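# Rerkwood 2 Hand-Held Gripper (pair)

The short version: two fingers, two hands, one long afternoon of picking up things that weren't designed to be picked up.

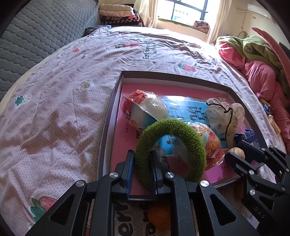

We stock the Rerkwood 2 because it came out of our comparison with the fewest swear words attached. The Drorketti is stronger and will tell you so by flattening a bread roll. The Rerkwood closes more gently, and the ribbed pads do most of the work. Fuzzy, knitted and generally spineless objects stay put with less squeeze than you'd expect.

**What we tried it on**

We ran 436 pick-and-place attempts per model, using soft goods, snack bags and small household clutter, on desks and on beds. Beds are worse. Everything sinks, and the sheet would like to come too.

- Plush and knit: easy. Pinch it, lift it, feel clever.
- Crinkly snack bags: fine if you grab a corner, comedy if you go for the middle.
- Drawstring pouches: take the fabric – the cord is a trap.
- Flat book covers: still miserable. Tip one up against the tray wall first.

**In the box**

- 2 grippers, left and right
- Spare finger pads
- Hex key, which you will lose

**Good to know**

Wrists get tired after 35 minutes. Ours did, anyway, and we complained about it at length. The Wandolholm wrist brace fits and costs 29 dollars. The Arnardóttir camera mount also fits, once you've trimmed the cable clip.

Pads wear faster on the leading edge. Swap them left for right before ordering new ones – we'd like the sale, but there it is.

Ships in September.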